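打印本页 | 电子邮件发送

开个串，讲讲我这阵子折腾手的事。两只夹爪、一双五指灵巧手、三种相机装法、两套控制器，全都试了一遍，笔记乱得要命，趁还记得住先倒出来。想到哪写到哪，顺序不保证！

1/
先交代一下底子。我们组今年的任务是厨房台面整理，就是那种把小盒子、瓶瓶罐罐、黄瓜土豆之类的东西从A挪到B的活儿。听着很无聊对吧，我一开始也觉得两个礼拜搞定，结果从过完年一直搞到四月，中间换了三次末端，改了不知道多少次相机外参。

2/
候选名单是这样的：Pliredance 的两指平行夹爪，Flevar 的三指自适应夹爪，还有 Denau 的五指手（左右手一对，黑色亮面，特别容易沾指纹，我擦了好多回）。臂是同一对臂，没换。控制器是 McKinnon 的盒子和我们自己写的那套。

3/
先说 Pliredance 两指。优点一句话：省心。插上电，标零，开合，完事。我第一天下午三点装上，四点就在抓盒子了。行程够用，力控的分辨率一般，但抓硬纸盒完全没问题。它的说明书也写得好，接线图画得清清楚楚，这年头能把接线图画清楚的厂家我都想给他们寄水果。

4/
但是！两指夹爪碰到细长又带点弯的东西就开始闹脾气。比如黄瓜。你从中间夹，两头一高一低，手腕一转它就在指垫之间慢慢打滑，转到一半头朝下了。我换了三种指垫，硅胶的、带纹路的、还有一种软泡棉贴上去的，泡棉那种最好用，但是用两天就塌。

5/
Moataz（Moataz Erraji，我们组管硬件的）的意见是直接打印一副V形槽的指尖。打了，装了，黄瓜确实不转了，可是盒子又夹不稳了，V形槽咬在盒子棱边上，一用力就把盒子顶歪。所以如果你的任务只有一类物体，V形指尖闭眼上；物体一杂就别费这个劲。

6/
Flevar 三指。说实话我对它期待最高，宣传视频里抓什么都行。到手以后发现它抓圆的东西真的强，土豆、瓶子、球，手指一包就过去了，位置偏个一两厘米它自己能找回来。这点两指夹爪怎么调都比不上。

7/
可它胖啊。三根手指张开以后占的地方太大，台面上只要东西摆得密一点，还没碰到目标，旁边那根手指先把邻居推倒了。我专门做了一组密集摆放的测试，每种末端跑 80 次，三指推倒邻居的次数多到我后来都懒得看回放，直接看日志里的碰撞标记。

8/
还有一个小毛病，不知道是不是我手上这只的问题：从全开到半开那一段有点迟滞，发指令下去它先愣一下再动。自己写策略的时候可以在时间上补偿，遥操作的时候就很难受，人会下意识再推一把，然后它一下子合过头。写邮件问了 Flevar，回复很快，让我升固件，升了以后好一些，愣的那一下还在。

9/
好，重头戏，Denau 五指手。先说遥操作，因为我有一大半时间花在这上面。戴手套，人手到机器手的映射用的是指尖位置匹配，再加一点关节角的正则。默认参数下四根手指都还行，拇指完全不行。

10/
拇指是真的难。人的拇指根部那个关节活动方式太复杂了，机器手只给了有限的几个自由度，你把拇指往外张，它可能往上翘；你往掌心收，它贴着食指侧面滑过去。我前后改了五六版映射，最后是给拇指单独加了权重，其他四指放松，宁可四指姿态不那么像，也要保证拇指和掌心之间那个空间对得上。

11/
改完以后抓小盒子的感觉完全不一样了！以前我是拿四个指尖去捏，捏一个飞一个。现在是把盒子放在拇指和手掌之间托着，手指朝上，不用多大力气就能稳住。这个姿势是 Taha（Taha Ait Ali）先试出来的，他遥操作的手感比我好太多，我看他录的轨迹学了一晚上。 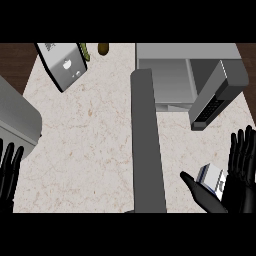
12/
然后说控制器。McKinnon 的盒子，控制周期很稳，我盯着看了一个下午，抖动小得可以忽略。它自带的阻抗模式也好用，参数就那么几个，改了马上生效。对刚上手的人来说我会无脑推荐它，至少你不用怀疑是通信在捣鬼。

13/
我们自己写的那套呢，好处是什么都能改，坏处也是什么都能改。有一回我跑出来的右手一直在轻微颤，查了两天，查滤波，查增益，查手套数据，最后发现是有人（就是我）把左右手的阻尼系数抄反了一位小数点。这种事用 McKinnon 的盒子就不会发生，它压根不让你填那么离谱的值。

14/
延迟。从手套到手指开始动，McKinnon 那边我测下来是 96 毫秒，我们自己那套大约 279 毫秒。对，差这么多。原因我大概知道，我们中间多了一层重定向的求解，还多了一个缓冲队列，队列是当初为了平滑加的，现在想拿掉又不敢，拿掉以后手指会一跳一跳的。

15/
有朋友可能会说快三百毫秒怎么操作。能操作，就是累。人会适应，动作自己就慢下来了，做完一组再去拿杯子喝水都是慢动作。但是采出来的数据也跟着慢，训出来的策略就磨磨蹭蹭，伸手之前先在空中停一下，跟我一模一样。

16/
相机！这个我要多说几条，因为之前完全低估了它。三种装法：头部视角俯视台面，手腕各一个，还有侧面固定一个。一开始我以为越多越好，全装上，全喂进去。

17/
结果三种全上的那版策略并不比只用头部加手腕的好，有几个物体还更差。侧面那路的画面里两条臂老是互相挡，信息量其实不大，还拖慢了推理。拿掉以后干净多了。如果你跟我一样是双手在台面上方干活，侧面相机我觉得可以最后再考虑。

18/
头部视角的俯角反而特别值得调。角度太平，近处的手把后面的东西全挡了；角度太陡，又看不到竖着的面，盒子的高度全靠猜。我现在用的角度，两只手从画面下方伸进来，台面占掉大部分，远处的柜子电器能看到一点。够用了，再往上抬就是浪费像素。

19/
手腕相机配五指手有个坑：手指自己挡自己。夹爪的手腕相机能从两指中间看出去，五指手不行，手一合拢画面里全是手指。我把相机往拇指那一侧挪了一点，再往外倾一点，挡得少了些，但是合拢的最后那一下基本还是盲抓。想过换更广的镜头，边缘畸变又让标定变得很烦，先放着了。

20/
顺便吐槽标定。手眼标定我做了得有几十回，每次挪一下相机就得重来。后来学乖了，相机支架上用记号笔画线，拆之前拍照，装回去对着线装，误差小到可以先凑合跑，晚上再正式标。土办法，好使。

21/
再说仿真。很多参数我是先在仿真里扫的，五指手这种东西直接上真机调映射太心疼了，手指关节磕一下修起来要等很久。厨房的台面、微波炉、架子都摆进去，物体随机撒，手套接上照样能遥操作，手感和真机有差别，但是映射对不对一眼就看出来。

22/
差别主要在接触。仿真里盒子和手掌之间的摩擦我调过好多版，调低了盒子自己溜下来，调高了又像粘在手上一样，翻过来都不掉。真机上的盒子没这么极端，它会先歪，歪到一定程度才滑。我最后取的是偏低的值，策略在这种条件下学会了抓得认真一点，搬到真机上反而宽裕。

23/
渲染方面我没花太多精力。大理石台面的纹理换过几种，浅色的、深色的，灯光随机一下。黑色亮面的手在深色台面上特别难认，分割老出错，换成浅色台面就好很多。真机那边我们台面本来也是浅的，就没再纠结。

24/
还有人问过我碰撞体怎么做。手掌我用几个简单的凸包拼，指尖单独做细一点，指节用胶囊。全用精细网格的话仿真慢得没法遥操作，手一动画面卡一下，人会晕。指尖那一段别省，省了以后捏东西会穿进去，数据就废了。

25/
说回硬件对比。假如只让我留一种末端，我得看任务。就抓盒子、抓规整的东西，Pliredance 两指，便宜皮实，坏了指垫自己换。抓圆的、位置不准的、摆得松的，Flevar 三指。什么都有一点、还要用两只手配合的，Denau 五指。但是五指手你得有耐心，还得有一个像 Moataz 这样能半夜修手指的同事。

26/
双手配合那部分我再补两句。五指手最让我惊喜的地方其实是递东西。左手拿着递给右手，夹爪做这个动作要两边对得很准，手指就宽容多了，右手张着等，左手往掌心一送，拇指一扣。我用夹爪试过同样的动作，盒子掉在台面上的声音我现在还记得。

27/
耐用性：Denau 的手用到现在换过 2 根腱绳，都是食指的，右手一根左手一根。换腱绳不难，就是烦，要拿小镊子一点点穿，穿完还得重新张紧标零。Moataz 第一次换花了一整个上午，第二次吃午饭前就弄完了。建议下单的时候直接多买几根备着，零件到货是真的慢。

28/
温度也提一下。连续遥操作一个小时左右，手背那块摸着挺热的，它会自己降力矩，这时候你会觉得手突然没劲了，盒子开始往下溜。第一次遇到我还以为映射又坏了，重启了三遍软件。现在我们操作半小时就歇一会儿，人也该歇了。

29/
噪音排名（从吵到安静）：Flevar 三指，Denau 五指，Pliredance 两指。三指那个电机声尖尖的，隔壁工位的同事来问过好几回什么时候换掉。五指手是一片细碎的沙沙声，我已经听习惯了，没声音反而会抬头看一眼是不是断电了。

30/
软件接口，简单打个分。Pliredance：接口少，文档好，半天接完。Flevar：接口多，文档一般，有两个函数名字差一个字母，功能完全不同，我踩过。Denau：底层接口给得很全，例程写得像谜语，得对着头文件猜，猜中了就很爽。

31/
遥操作手套也值得说。尺寸一定要合适！我手小，一开始戴的是大号，指尖那里空一截，拇指数据全是飘的，我还一个劲地怪映射。后来换了小号，同一套参数，拇指一下就老实了。每次戴上都要重新校准，五指张开、握拳、拇指挨个碰指尖，一套做完再开始，偷懒的那几次数据我后来都删了。

32/
关于数据量，有人私信问采多少条够。我没法给一个准数，只能讲感觉：抓盒子这种，动作干净的话不需要很多；细长的东西要多采，角度一变就是另一回事。还有就是操作的人别老是同一个，我和 Taha 的习惯差很远，他喜欢从侧面绕过去，我喜欢直上直下，混在一起训，策略有时候会在两种走法之间犹豫，手停在半路。后来给每条数据加了操作者的标签，好多了。

33/
控制频率我也试过几档。策略输出频率低一点，中间插值，其实没什么影响，五指手的手指惯量小，插值插得顺它就走得顺。反倒是臂，频率低了末端会有小小的顿挫，托着盒子的时候看得出来盒子在晃。所以臂和手我现在是分开发的，臂快手慢。

34/
接下来想做的：一个是把缓冲队列换成预测滤波，看能不能把我们自己那套的延迟往下压；一个是给指尖贴触觉，合拢最后那一下看不见，总得有点别的信号。触觉片已经在桌上了，胶还没想好用哪种，泡棉那回塌掉的阴影还在。

35/
还有一个老问题没解决，就是薄的东西平放在台面上怎么拿起来。两指夹爪可以贴着台面铲，五指手的指尖太圆，铲不进去。Taha 的办法是用一根手指把它拨到台面边上，悬出去一点再捏，真机成了几次，也掉地上几次。有做过类似任务的朋友求指点，指甲方案也行，我是认真的，有没有人给灵巧手装过指甲？

36/
补一条前面漏了的：McKinnon 的盒子接 Denau 的手，默认波特率对不上，要先改手那边，再改盒子那边，顺序反了手会掉线，得断电重来。这个两家文档里我都没找到，是我翻日志翻出来的，拿去用。

37/
测试表我还在整理，各种末端的分项成绩、相机位置、映射参数都会放进去，整理好挂在这个串下面。问参数的朋友先把手的型号和手套尺寸一起发我，不然我没法答。先去给右手食指重新张紧一下，它又松了。

打印本页 | 电子邮件发送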